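Physical Therapy Assistant Program
Module 6: Ankle Sprains and Return to Activity
Instructor: Warrick Ruddock
Lab instructor: Kane Dunstan

Read these notes before lab. Bring the Cartwright workbook and wear shorts and shoes you can take off easily.
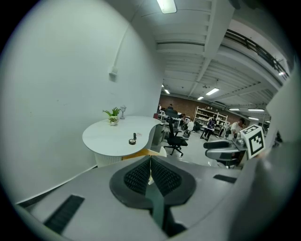
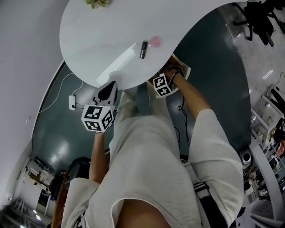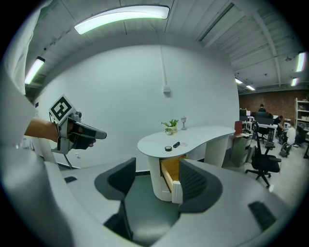 Fig. 6.1. Light gray gripper housing with marker cube (first); white tabletop with curved edge (second); gripper held in the hand (third).

6.1 Anatomy review

The ankle joint proper (talocrural joint) is formed by the tibia, fibula and talus. It allows the foot to point down (plantarflexion) and pull up (dorsiflexion). Most of the side-to-side motion comes from the subtalar joint underneath it.

Three ligaments support the outside of the ankle:

Anterior talofibular ligament (ATFL). Runs from the front of the lateral malleolus to the talus. Weakest of the three and the first to be injured in most sprains.

Calcaneofibular ligament (CFL). Runs from the tip of the lateral malleolus down to the heel bone. Often injured along with the ATFL.

Posterior talofibular ligament (PTFL). Strong, and rarely torn except in a severe injury or dislocation.

The inside of the ankle is supported by the deltoid ligament, a thick fan-shaped band. The tibia and fibula are held together by the syndesmosis. An injury there is called a high ankle sprain and usually takes longer to heal.

6.2 How the injury happens

The usual story is that the foot was pointed down and rolled inward, as when a basketball player lands on another player's shoe. Trail runners do the same thing on a root or loose rock. High ankle sprains are more often caused by the foot being turned outward while it is planted.

Ask the patient whether they could take any steps right afterward, where it hurt first, how soon it swelled, and whether the same ankle has been sprained before. A previous sprain is one of the stronger predictors of another one.

6.3 Grading

Grade I: ligament stretched, little swelling, joint stable, patient can usually walk.

Grade II: partial tear, moderate swelling and bruising, some looseness, walking is painful.

Grade III: complete tear, marked swelling, joint unstable, patient often cannot bear weight.

Swelling alone is a poor guide to grade. Pain and muscle guarding can also hide looseness in the first days, so the stability tests may need to be repeated by the supervising therapist at a later visit.

6.4 Ruling out a fracture

Know the Ottawa Ankle Rules for the quiz. Ankle X-rays are called for when there is pain near either malleolus and any one of the following: bone tenderness along the back edge or tip of the lateral malleolus, the same on the medial side, or inability to take four steps both right after the injury and at the time of the exam. The foot has its own set of rules, covering the navicular and the base of the fifth metatarsal. See the workbook.

6.5 Early care

Compression and elevation help control swelling. Ice may be used for comfort. Crutches are appropriate if the patient limps. Start gentle motion early in Grade I and II injuries, within the limits set in the plan of care. Alphabet tracing with the big toe is a common first exercise.

Lace-up braces and semi-rigid stirrup braces are both in common use. Check the skin after the first fitting and make sure the patient can put the brace on without help.

6.6 Strength and balance

Work through these in order. Move on when the current step can be done without pain or a change in form.

1. Isometric eversion against a wall
2. Band exercises in all four directions
3. Heel raises, two legs, then one
4. Single-leg stance on the floor, eyes open, then closed
5. Single-leg stance on foam
6. Hopping in place, then side to side

Compare with the uninjured side each time and write both results in the chart. "Doing better" is not a chart entry.

6.7 Return to sport

The patient should have full motion, near-equal strength, and no limp when jogging before starting cutting drills. Progress from straight-line running to figure eights, then to unplanned changes of direction. Time since injury by itself is not enough to clear an athlete, and the final decision does not belong to the assistant.

For lab

Practice palpation of the ATFL and CFL on two different partners. Complete the Taltwood case worksheet, parts A and B. Part C will be done in class. Late worksheets go to Kane Dunstan directly. The practical exam on the lower leg is in May and will include one brace fitting.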